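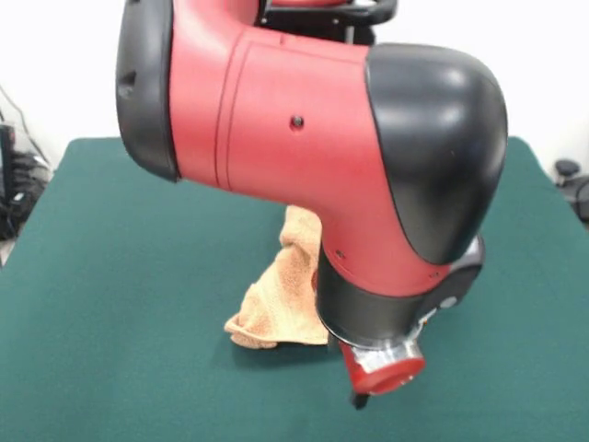
Britta Kuhlmann asks why the short finger is still on the towel job when the Gramell pads are sitting in the drawer, paid for. Fair question. The pads are the reason this ticket exists.

Ticket 1355, grippers, towel handling. Status: open, again.

Reported problem: with the Gramell pads fitted, the arm goes to the towel, closes, lifts and reports a successful grasp. The towel stays on the table. The controller then folds nothing at all, very neatly, and logs that as a success too.

Tried so far:

Lowered the approach height by 2 mm. It now picks up the felt. The felt is not part of the task.

Swapped back to the short finger, same program, same height. Got a corner on most attempts, plus one protective stop when the tip met the table. Error 1199, which the Catden manual describes as "unexpected condition." I had more or less expected it.

Raised the closing force on the pads. No change, except that the noise is worse.

Changed the towel from bunched to laid out. Pads slightly better, finger slightly worse. Would like a third opinion, but we only own the two grippers.

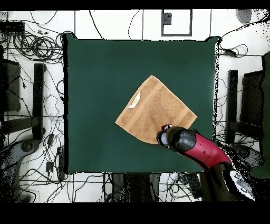

Dace Raudsepp
Gripper integration, Lūse test cell

Update, Thursday, after lunch. I went through the overhead view for the towel laid out on the diagonal. The Markisow camera software puts the grasp point on the label whenever it can find the label. It loves the label. I masked that region and the grasp point moved to the border, where we wanted it in the first place.

With the mask on, the pads managed six lifts in a row before dropping one. That's around double their previous best – and their previous best was nothing to frame.

Still open: success is judged on finger position only, so a missed towel and a thin towel look the same to the controller. Asked Catden if the motor current can be read out during the close. They have asked me to restart the controller.

Restarted the controller. No change.

Britta, please leave the pads in the drawer marked pads. Next run is short finger with the mask on, same height as before, and I'll put the log under this ticket.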